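Reading Claims About Office Air and Office Habits
Course handout, Unit 6: Evidence in Everyday Workplaces

Bring this with you. We will work from the Cinden brochure and the Cledgate summary, both in the reading folder, and you should have gone through them at least once with a pencil before class.

Why this unit exists

Most people who manage a building will be sold something by a person with a chart. It may be a recycling plan, a desk plant subscription, a new kind of carpet or a lighting system that claims to make people think faster. The chart will go up and to the right. Your job in this unit is to ask what was measured, who measured it, and what the line would have looked like if the product did nothing at all.

I have been teaching this material long enough to have lost some patience with the word "proven." When you meet it in a brochure, cross it out and write "claimed" above it, then read the sentence again. Most of them survive. A few fall over.

6.1 The claim

Cinden sells a waste-sorting program to mid-sized offices. The pitch is that if you take away the bin under each desk and put shared sorting stations in the hallway, people throw away less and sort better. The brochure says trash fell by 27 percent "in participating workplaces."

Read that phrase slowly. Participating workplaces are the ones that signed up, stayed in, and sent back their numbers. We are not told how many signed up and left. An office that hated the program and put the desk bins back after two weeks is not in the chart, and it is the office you would most like to hear from.

There is also the matter of what "fell" means. Weight? Number of bags? The brochure doesn't say. A bag count can drop a long way when the cleaning crew stops lining a small bin at every desk, with no change at all in what people throw out. Half-empty bags turn into full bags. I suspect a good part of the 27 percent is exactly this, though I can't show it, and you should mark my suspicion down as a suspicion.

6.2 The study behind the claim

The brochure points to a trial at Cledgate, an office park with 739 workers across several buildings. Of these, 200 answered a survey before the bins were moved and again afterward. The survey asked, among other things, "Do you sort your waste more carefully now than you used to?"

Three problems to take up in class:

First, the people who answered. Anyone who fills in a survey on trash sorting twice is likely to care about trash sorting. The other 539 may be busy, bored or annoyed, and their silence gets treated as if it were agreement.

Second, the question. It leans. A person who has just had their bin taken away, with a memo from management explaining how good this is, knows what answer is wanted. Compare: "What did you do with your last coffee cup?" That one at least asks about a cup.

Third, timing. The second survey went out in June, when a fair share of any office is on vacation. Fewer people at work make less trash. The summary does not adjust for this, or if it does, it keeps quiet.

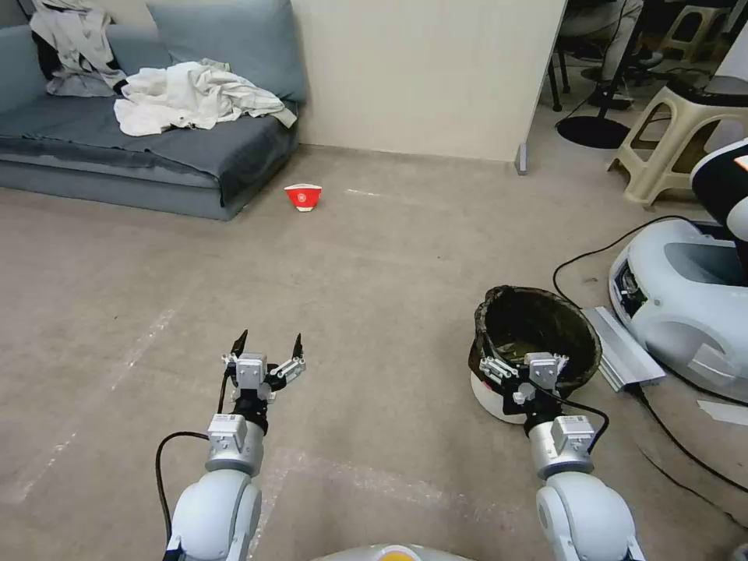
Notice that none of these problems proves the program fails. It may work quite well. Students often reach this point and decide the whole thing is a fraud, which is as lazy as believing all of it. What we have is a claim with weak support, and weak support is the normal condition of claims about offices.

6.3 What a better test would look like

Suppose you ran the Cledgate buildings yourself. You have several floors, and you can choose which ones change over first. Pick them by coin toss. Do not let the keen floors volunteer, however nicely they ask. Weigh the trash on every floor for a month before anything moves, then keep weighing on all of them after half have changed.

Weigh it on a scale – not by eye, and not by bag. Decide before you start what size of drop would be worth the trouble, and write it down where you can't change it later. Record how many people came in each day. If a floor drops out, report it and say why.

This costs more than a survey. It is also dull work, and I think the dullness explains more bad evidence than dishonesty does.

6.4 A second case, briefly

The Bermúdez paper (reading folder, last item) looks at whether people sort better when signs use photos instead of words. It is small and the authors say so. They report one result that went against what they expected and leave it in the main table. Read it alongside the Bitix sales sheet on "smart signage," which cites the paper for something it does not say. Find the sentence. It is on the second page, and it took me two readings.

Before class

Write one paragraph on the 27 percent figure: what would you need to know before repeating it to your boss? Keep it to things you could really ask for and get.

Then find a claim from your own workplace or campus, on any subject, and bring it in as printed. Posters in break rooms are good hunting. Please don't bring anything about standing desks – we spent most of last term on them and I would like a rest.

Late paragraphs go in the tray outside my office, where I will read them last.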